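4.2 Instrument legibility and time to first correction

The second part of the study looked at how long players of a home flight simulator take to notice that an instrument reading has changed. We used Semidgate, a small open cockpit program written in our group, with two sets of scenery. Skandeck is a flat coastal region with one runway and few landmarks. Prado is hilly and has three runways, two of them short. Weather was fixed at light wind and clear sky for all flights in this section, and the autopilot was disabled.

Each participant flew the same approach six times, three in each region. At a point between 3073 and 2000 feet, the program moved one reading away from its expected value. The change was applied to the altimeter, the airspeed indicator or the heading dial, in an order drawn before the session. We logged the time between the change and the first stick or throttle input in the right direction. Inputs in the wrong direction were logged separately and are treated in Section 4.4. The full log holds 1618 corrections after flights with dropped frames were removed.
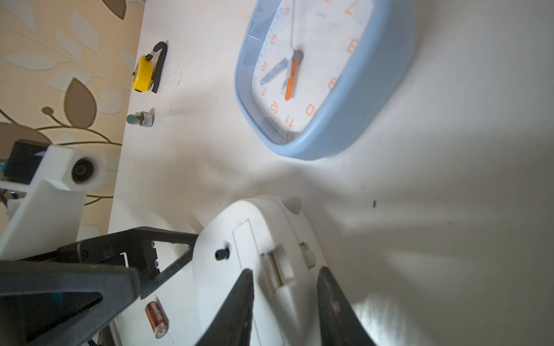 Figure 3. A clock face with colored hands and an inner ring of numerals.

Dial design was the main factor we varied. The plain panel used white pointers of equal width on a black face, which is the default in Semidgate. The colored panel gave each pointer its own hue and printed the matching scale in that hue. Household clocks use the same idea: the one in Figure 3 has large orange hour numbers with a smaller ring of blue ones inside, and its two colored hands are orange and blue. We did not copy any particular product, and the hues on our panel were picked to stay apart on a poorly calibrated monitor. Pointer length, dial diameter and needle damping were the same on both panels.

On the altimeter, corrections came sooner with the colored panel in both regions. The gap was larger in Skandeck, where the view outside gives little help in judging height. On the airspeed indicator, which has a single pointer, we found no difference that held up across regions. The heading dial gave mixed results. Several participants said afterward that they had been lining up on the runway by eye and had not looked at the dial at all during the last part of the approach, and the logged times are in line with this.

Frame rate may have affected some of the times. Sessions were run on the lab machines with the Clesari display driver, which adds a short delay when the panel is drawn in a separate window. We measured the delay on every machine in April and subtracted it from each logged time. Corrections made less than 300 milliseconds after the change were dropped as chance inputs.

The panel files and the script for the altitude trigger were prepared by Justinas Sakalauskas and are kept with the rest of the study material. The trigger can be moved by editing one line, but the logging code assumes a descent and will not record a correction made while climbing.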